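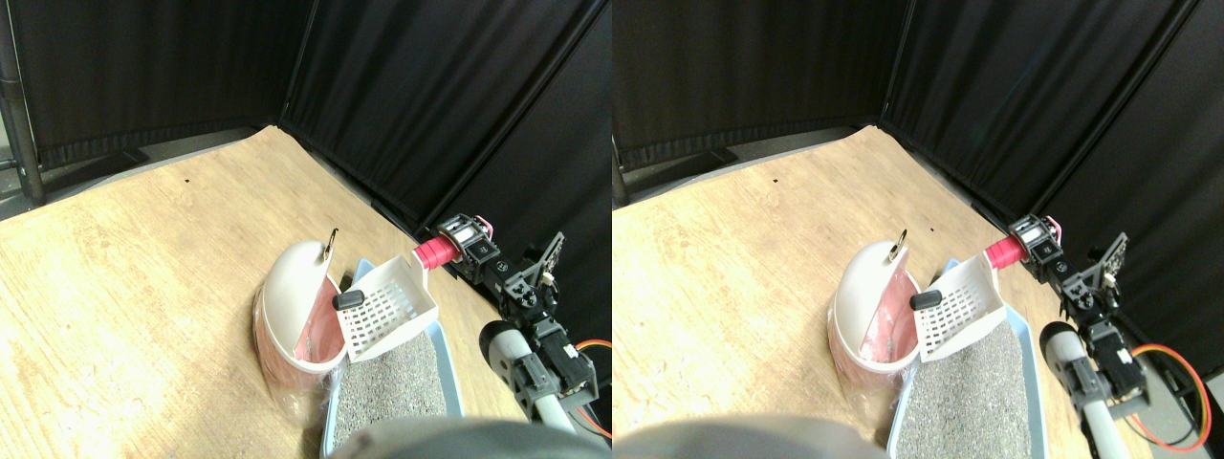 04/05/2022

Day two of the gripper comparison, and I have spent most of it thinking about cat litter. Fatima set the task list back in February, when we were all feeling ambitious, and the scoop task looked like the easy one. Pick up scoop, sift, put scoop back. The Brosora unit did well on the pegs and very well on the bottle caps, so I put it down for litter with a light heart. The trouble is the scoop itself. It's white, it's full of slots, and with the lights up as far as Chia-hao likes them the wood goes pale and blown out toward the left of the left view. The depth map gets the blue tray beautifully. It gets the pink liner in the holder beautifully. The scoop, the one thing I need, comes back as a rumor.

I asked Chia-hao to take the lights down. He said the curtains were already eating half of what he put in. I said they were curtains and that was their job. We left it there until after lunch.

Numbers, such as they are. The Brosora fingers close fine on a round handle and slide on a flat one, and it dropped the scoop on 6 runs this morning before I stopped being polite about it. The Grelel fingers hold on to anything, including, on one run, the rim of the tray. It lifted the tray. I was oddly proud of it while sweeping.

Florian maintains that none of this is the gripper's fault and that the stereo pair is out of calibration again. He has said this on every project since I met him. I reran the calibration to shut him up and it moved by two pixels, so now he's unbearable. Two pixels does matter at that distance, I'll give him that much in here and nowhere else.

Also swapped the wrist servo over to the Driston controller in the afternoon. Smoother, no question. The old one had a little shiver at the end of every move, which you could live with on pegs but which, over a tray of gravel, salts the floor. The Driston stops where you tell it to and then stays there. It also takes so long to boot that I made tea, drank it, and answered an email from Fung-ping that I'd been saving for a worse day. He wants to know if we can do 4000 logged runs by the end of the month. We are at 3028. I wrote back "probably" and then sat looking at the word.

Cable still worries me. It loops out wide at the side of the arm and every time the wrist rolls I find myself leaning along with it, as if that helps. Must ask Chin-lung for a shorter one, or for a clip, or for his opinion, which will arrive regardless.

Lights did come down in the end. Chia-hao did it while I was out of the room and said nothing, so I said nothing. Scoop edges much better, liner a bit muddy, don't care about the liner.

Tomorrow – Grelel fingers on the Driston, same litter, same tray. Need to buy a dustpan.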